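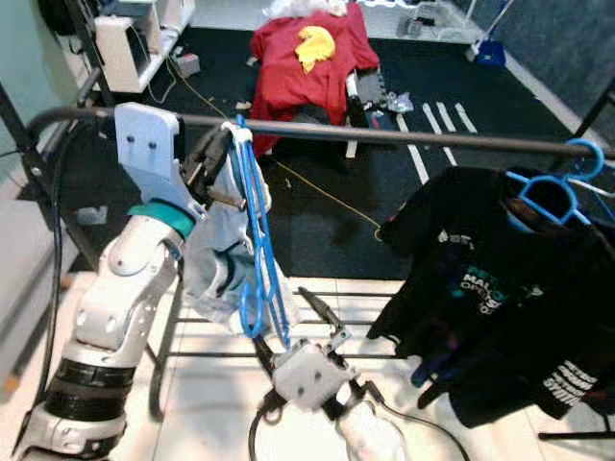 Print this page | E-mail this page

Plastic hangers on a metal rail: do the "non-slip" fixes do anything?

Lina Issa, Grestodton

I have a freestanding clothes rail, dark metal, in a room with a tile floor. Everything on it hangs on those cheap blue plastic hangers, the kind with the big hook. T-shirts are fine. Anything with a wide neck or a silky finish ends up on the tile by morning. My sister swears by Kiltero grip strips, which are foam strips you stick along the shoulders of the hanger. The package says good for 1000 uses. I would like to know who tested that and on what. Has anybody used them on a plain plastic hanger for more than a week? I don't want to replace all the hangers, and I don't believe half of what I read on the package.

Second thing, while I'm at it. Thin white stuff, the kind you can see through, comes off the hanger with two bumps at the shoulders. Is that the hanger or is it me? 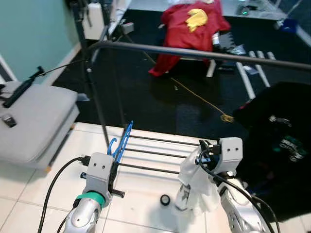 I also have a low drying rack that sits right on the tile, and I've started wondering if the thin things should just go there and skip the hanger.

Nizar Chamoun

Used the Kiltero strips from February on. They hold for a while. On smooth plastic the glue lets go at the ends first and then you have a sticky tail that collects lint and grabs your sweater. I took them off six hangers and it took longer than putting them on. As for 1000 uses, I would ask what counts as a use. Mine didn't get near it.

What I do now is loop a rubber band around each shoulder, a thumb's width from the end. Ugly, works on most shirts. Does nothing for a really wide neck. For those, button the top button or fold the thing in half over the bar.

The bumps are the hanger. If it's too wide for the shirt, the ends push out past the seam, and thin cloth dries in that shape. Either get a narrower hanger or dry it flat.

Krisztina Kerekes

just buy velvet ones, they're cheap

Judite Teixeira

I'd be careful with the velvet advice. Fine for dry clothes. Put a damp shirt on a dark velvet hanger and you may find out how good the dye is. I lost a cream blouse that way.

On the drying rack: yes, use it for the thin things, but lay them across two or three rods. Over one rod you trade shoulder bumps for a crease down the middle.
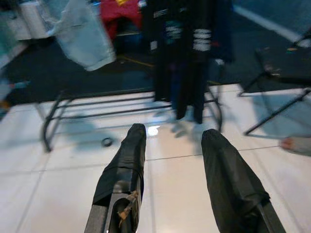
A low rack also dries slower than people claim, in my experience, with so little air moving near the floor. Leave a gap between it and whatever is hanging on the rail. If long jackets hang down close behind it, move them along or they will pick up the damp too. And turn thin pieces over once, halfway through.

I have not tried the Kiltero strips and nothing said so far makes me want to.

Last updated: Apr 4, 2025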